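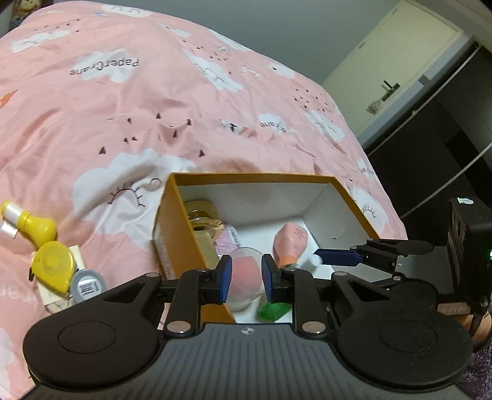 Chapter 2: Small Things in Open Boxes

Nearly every home has one, the open box that sits on a bed or a shelf and quietly gathers whatever is small and brightly coloured. Clear rolls, a little packet of something pink, a rounded tub with a soft thing inside (you will know your own!). In this chapter we shall sort such a box slowly, beginning with the cover spread flat, and Elvira Zapata's notes on keeping rolls stacked come in on page 93. Do have a box of your own beside you as you read, and please don't tidy it first.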